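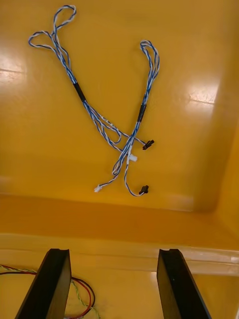

Just cut the tangle and order new ones, wrote a reader from the coast after our June piece on sorting hardware, adding that life is short and wire is cheap. The letter was two lines long and had clearly been composed by someone who has never needed the one connector that comes with only one kind of wire.

I have been thinking about that letter ever since, mostly while untangling things. My own collection of leads lives in a drawer that opens 11 inches and then stops, held shut from the inside by something with a plug on it. So when I heard that Nekside, a small parts-kitting shop in Drorkden, had opinions about cable storage, I got in the car. It is a two-hour drive. I would like to say I had other business there.

The shop is on Ibrahim Street, behind a tire place, and it puts together packets of electronic bits for schools, repairers and people with basements. Order number 1657 was being made up the morning I visited, and it had reached the stage that every order apparently reaches, where someone says the word "harness" and everyone else sighs.

A harness, for those who have led happier lives, is a bunch of wires that belong together and end in plugs. Blue and white ones twisted around each other look very smart, like something off a sailing boat. Put two of them in the same bin and they'll cross in the middle before you've found your glasses. Each has a short black sleeve of heat-shrink to keep its strands in line, and the sleeve does a fine job for exactly its own length. Past that point the wires do as they like. Loops open up at one end. At the other, the connectors go looking for company, black plugs and white ones all mixed in together.

The shop's answer, as far as I can report it, is bright yellow bins and low expectations. The yellow matters more than I would have guessed. A white connector the size of a baby tooth disappears on a pale bench and shows up on yellow like a stain on a tie. I had always bought gray bins because they looked serious. I have since looked at the floor under my gray bins, and I'd rather not discuss what was there.

The second rule is depth. Nobody at a kitting shop wants a deep bin for anything with a tail. Stack harnesses more than a layer or two high and the bottom ones become a kind of felt. The people here spread them out, which eats up shelf space at a shocking rate, and they pick each one up by the sleeve and let the ends hang. You can pull a lead out by its plug if you want to. You can also pull a tooth with a doorknob.

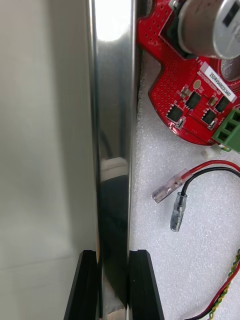 Circuit boards need a different sort of manners altogether. They don't tangle, which is a point in their favor, but they scratch, they slide, and they have an edge for every occasion. The house habit is to keep them on packing foam, the white bumpy stuff most of us peel off a new appliance and throw away with the box. A red board laid on it is about as easy to find as a lobster on a bedspread, and any board with something tall mounted on top gets a bit of give underneath. I was told to save every sheet. I now save every sheet, and my hall closet has become a soft place.

Wrapping is done last, and there is a house way of doing that too. The crew calls it the Denis, after a cardboard box size that was discontinued years ago and is still mourned. A Denis means foam under, board flat, foam over, and any leads coiled loosely in a bag of their own on top. Twist ties are frowned on. Rubber bands are spoken of the way other people speak of raccoons.

I asked how long it takes to train the hand so the wires come apart without a fight. The answer was 12 days, followed by a pause and then, "for the easy ones." There is a poster near the kettle that says to look for the plug first and follow it back. I tried this on a practice pair and followed one plug with great confidence straight into the other harness. I was given coffee.

Back home, I put the drawer's contents on the kitchen table, which took a butter knife and some language. I bought two shallow yellow bins. One holds the leads I can name, such as the one for the radio. The other holds everything else and is already full, and I've had to put the bread somewhere new.

If the reader on the coast is still with us, I did cut one wire. It was the one for the doorbell.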